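3.2 Coloured lighting and judgements of surface white
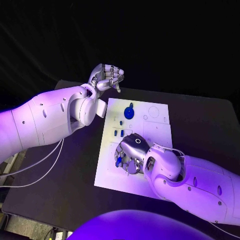 Figure 2. White surfaces on a dark tabletop under strong purple-violet light.

Surfaces that are known to be white are often reported as white even when the light reaching the eye from them is far from neutral. The effect is well documented for daylight and tungsten lamps, but less so for the narrow-band sources now common in shops, theatres and exhibition halls. Under such sources the usual cues are weak. There may be no neutral highlight for comparison, and a dark background returns too little light to help the observer judge the colour of the lamp (Figure 2).

We therefore asked whether observers correct for violet light to the same degree as for warm white light of equal luminance. Testing took place in the Lovwood viewing room, which has matt black walls and no windows. Two lamp settings were used: a warm white reference and a violet mixture made from the red and blue channels of a Trullell ceiling unit, with the green channel switched off. Luminance at the table was matched before each session with a spot meter aimed at a pressed white tile.

A total of 113 observers took part, all with normal colour vision on a standard plate test. Each adapted to the lamp for some 570 seconds before the first trial. On each trial the observer viewed a painted card and adjusted a patch on a shielded display until it matched either the light coming from the card (appearance task) or the paint they believed had been used (surface task). The order of tasks was balanced across observers. Cards were prepared by Dean Oakley from the Baek paint series and were replaced when handling marks became visible.

Settings were converted to CIE 1976 u'v' coordinates, and a constancy index was computed for each observer and card. An index of one indicates full correction for the lamp, and zero indicates none. Cards with a gloss finish were analysed separately, as their highlights carry the colour of the lamp almost unchanged – a cue that matt cards do not offer.

In the surface task, indices were lower under the violet mixture than under warm white for all matt cards. The difference was smallest for the white card and largest for the mid-greens, which reflected very little of the available light and were often set as dark grey. Gloss cards showed the same ordering with a reduced gap. In the appearance task the two lamps gave similar indices, both close to zero.

These results agree only in part with the Zanesard model, which predicts equal correction once luminance is matched. The model takes the brightest region in view as its estimate of the lamp – a rule that should work well when a white surface is present. Our observers had no such surface in view during the mid-green trials, and the effect of adding one is examined in Section 3.3.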